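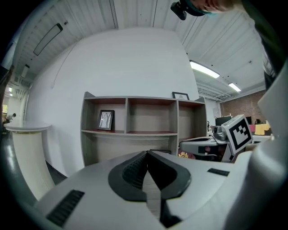

7. Dressing and arranging your Rirkard unit

Well done, the building is behind you! If you have followed sections 1 to 6, your Rirkard is upright, level and fixed to the wall, and the tools can go back in the drawer. Now for the part we look forward to most at Gullard: putting things on it.

The Rirkard has three open compartments along the top and one open shelf running underneath. It has no doors and no back-to-front tricks, so everything you put in it is on show. We think that suits pictures beautifully, and most of this section is about leaning frames. Books, bowls and baskets come later on.

Before you start

You will need:
Clean, dry cotton cloth
Self-adhesive felt dots (in the small bag marked F)
Clear grip pads (same bag)
Tape measure
Pencil
Your frames

Check that both wall brackets are tight. Give the top of the unit a firm push from each end. If it moves at all, go back to section 5 before loading anything.

CAUTION: Never load a unit that has not been fixed to the wall. Do not let children climb on the lower shelf, even when it is empty and looks like a very good step.

7.1 Cleaning the shelf surfaces

1. Wipe the reddish-brown shelf surfaces with a dry cloth, working along the grain. Sawdust from the fixing holes likes to gather in the back corners of the compartments.
2. Wipe the grey-beige side panels with a second cloth, or a clean part of the first. The sides are paler and any dust from the shelves will show on them.
3. If you find a sticky mark, use a cloth wrung out in warm water with a drop of washing-up liquid. Dry straight away.

Note: No polish, please, at least for now. The finish goes on hardening for a while after unpacking and spray polish leaves it cloudy. Section 9 has the full list of what you can and can't use.

7.2 Leaning a frame in a compartment

A leaning picture looks relaxed and is easy to swap when you fancy a change. The usable depth of each compartment is 295 mm, which gives you plenty of room to get the angle right.

1. Measure the height of the opening, then the height of your frame. Leave a finger's width above the frame so you can tip it in and out without scraping the shelf above.
2. Stick a felt dot on each top corner at the back of the frame.
3. Stick a grip pad under each bottom corner. Press and hold while you count to ten.
4. Hold the frame upright and lower its bottom edge on to the shelf, a little forward of where you want it.
5. Tip the frame back gently until the felt dots meet whatever is behind them, then slide the bottom edge in until it looks right from across the room.
6. Tap the front of the frame lightly. It should stay put. If it creeps forward, bring the bottom edge closer to the back and try again.

Go and stand in the doorway before you decide it is finished. We find the left compartment a lovely place for one quiet picture — a black frame with some bare winter trees on a pale background, say — with the next compartment left clear beside it. The wood does a lot of the work. Strong colours can be wonderful too, but try one on its own first and live with it for an evening.

7.3 Standing a frame on top

The top takes a larger picture than the compartments do, and it is the first thing people notice as they come in. Put it towards one end. The right end is our favourite if you already have a picture low down on the left, and the two will balance nicely across the unit.

1. Fit felt dots and grip pads as in 7.2.
2. Ask someone to help if the frame has real glass. This is a job for 2 people with anything you can't comfortably lift in one hand.
3. Rest the bottom edge on the top panel, well back from the front.
4. Lean the frame against the wall and check that both top corners are touching.

CAUTION: Keep frames on top clear of the very end of the unit. A passing elbow or coat sleeve is enough to catch a corner that sticks out.

7.4 Checking the light 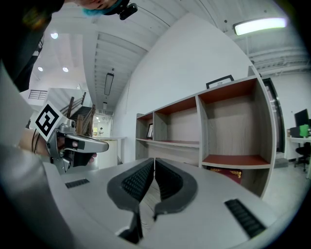

Glass picks up every lamp in the room, and long ceiling lights are the worst culprits. Luckily the cure is usually a tiny change of angle.

1. Switch on all the lights you would normally use in the evening.
2. Look at each picture from your usual chair, then from the door.
3. If you see a bright bar across the glass, bring the bottom of the frame back by a thumb's width and look again.
4. Still there? Slide the frame along the shelf, or swap the pictures between the top and a compartment.

In a tall white room the walls throw a lot of light back as well, so do the same check at midday. Thin white curtains can help if you have a sunny window opposite.

7.5 Adding a round table

A white round pedestal table is a great partner for the Rirkard. The single base keeps the floor looking open, and the curve of the top is a welcome change from all those straight edges. Our own Garrido table works well, and so will any round table you already own.

Place it off to the left or right, near the wall. Our Desetville showroom layout uses a wall 2,890 mm long for the unit and table together, and you can walk past both with a tray in your hands.

Note: Leave the space directly in front of the lower shelf clear. You will want to crouch there.

7.6 Filling the lower shelf

Heavy things go here: big books laid flat, a stoneware bowl, a box of records. Start from the middle and work outwards. Lift items in and out, as dragging will mark the finish.

For maximum loads, see the table in section 8.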